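Print this page | E-mail this page

STILTTON PARISH COUNCIL
Minutes of the Allotments and Open Spaces Meeting held on 2021-10-22

1. Apologies and minutes
Apologies were received from two members. The minutes of the August meeting were agreed as a true record and signed by the Chair.

2. Water supply at Clegg Lane
The Clerk reported that the August bill came to £261, against £67 for the same month last year. A leak had been found at the stopcock beside the lower gate. Woduvgate Plumbing had replaced the valve and the meter reading had been steady for three weeks.
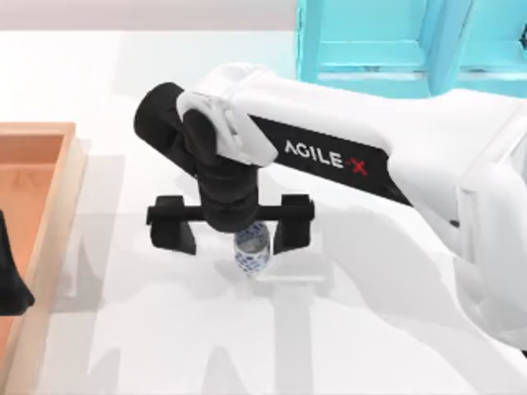

Members asked whether the water company would make an allowance for the lost water. The Clerk had applied in writing and awaited an answer. It was RESOLVED to pay the bill in full in the meantime.

3. Dulton Road boundary hedge
Two quotations had been received for laying the hedge. The lower was £1,000 and included removal of the cuttings — the other did not. Members noted that work must be finished before the nesting season. It was RESOLVED to accept the lower quotation, the cost to be met from the open spaces budget.

4. Plot rents
The Chair proposed that rents be held at their present level for a further year. Members discussed whether a small rise now would avoid a larger one later, given the cost of the hedge.
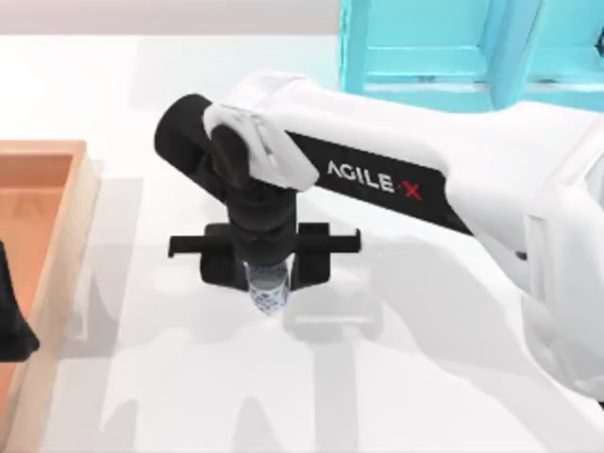 A tenant from the lower site, invited to speak, said that most plot holders would accept a modest rise if the track were repaired first, as cars could not get past the second bend after rain. The Chair thanked the tenant and asked that the track be placed on the next agenda. The decision on rents was deferred.

5. Waiting list
The list was reviewed. Two half plots at Clegg Lane would be offered before the end of the month.

6. Any other business
The noticeboard at Dulton Road needs a new lock. Clerk to obtain a price.

The meeting closed at 8.50 pm.

Related items
Allotment tenancy rules
Plot rents and charges
Clegg Lane site map
Minutes of the August meeting

© Stiltton Parish Council | Contact the Clerk | Back to top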